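Reltanura: A Place for Small Things on a Big Table
Student project report, Platau College, Interior and Everyday Design
9 Jul 2024

1. Why we picked this topic

Our group uses the upstairs room in Chowdhury Hall more than any other room on campus. It is bright and open, and it has big wooden tables that everyone loves. The trouble is what happens on top of them. Small things spread out, nobody's bag is ever quite where it should be, and by late afternoon you're eating lunch with your elbow on someone's cable.

We wanted to know if a small basket, left out on a table all the time, would change how people treat the surface. It sounds like a tiny question, and we had a great time with it!

2. The room

The floor area is 1,234 square feet according to the building plan. There are desks with office chairs, a glass partition, a staircase with a black metal railing, and windows that look out onto trees. People work at the desks while others stand and talk or handle things at the tables, so any tidying has to happen in the middle of everything else.

For the project we chose a large light wooden tabletop. The grain is long and streaky, and small pale objects show up on it very clearly, even from across the room. We think this helped us. A dark table would have hidden half the mess.

3. The basket

We tried 2 kinds of container. The first was a deep box with a lid from Droltunetti, the secondhand store by the bus stop. It looked neat, but people had to stop and lift the lid, and then they stacked papers on it. After that it was just another thing in the way.

The second was a small pale pink plastic basket with an open grid. This one was a hit right away. You can see what's in it without picking it up, and it's light enough to slide over when somebody needs the space. The open top also means a soft item can go in without being folded perfectly (we argued over this for a whole meeting - one side wanted everything folded, the other side won).

4. Sessions at the table

We ran 12 sessions. In each one, things were placed on the table and moved into the basket, then taken out again for the next round. We started with soft pieces, as they are the hardest to keep tidy. They flop over the rim, they cover the grid, and they take up more of the basket than you would guess.

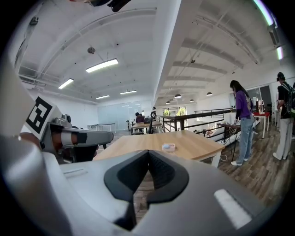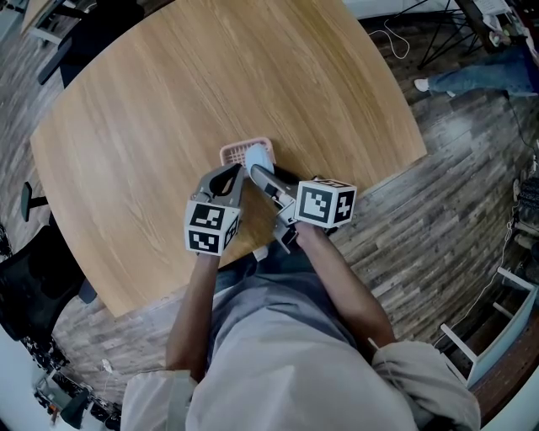 Second picture: the pink basket and a pale blue piece on the tabletop.
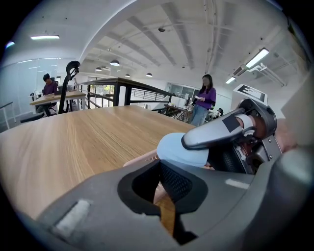
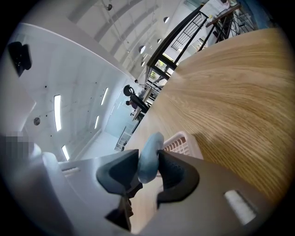 5. What we learned

Position mattered more than size. With the basket near the edge, people leaned over it and bumped it with their sleeves. One forearm's length in worked much better, and it could still be reached from either side of a corner.

Soft items did best when they were held near the middle and lowered in. Held by one end, they tended to land half in and half out, and then somebody had to tuck the rest in by hand. It's a small detail, but once we noticed it we all started doing it at home too.

We also handed out a one-page survey and got 93 back. The most common wish was a second basket for cables and chargers. Several people asked where they could buy the pink one - sadly it came out of a kitchen drawer and none of us knows.

6. Problems

The basket is light, so it slides and tilts easily. Rubber dots under the base would fix that, and we ran out of time to test them. Our notes from the first two sessions are also thinner than the rest. We changed the note sheet after that.

7. Next steps

The basket is staying on the table. In December we want to come back with a cable basket, try it on a narrow table as well as a wide one, and hand out the same survey again.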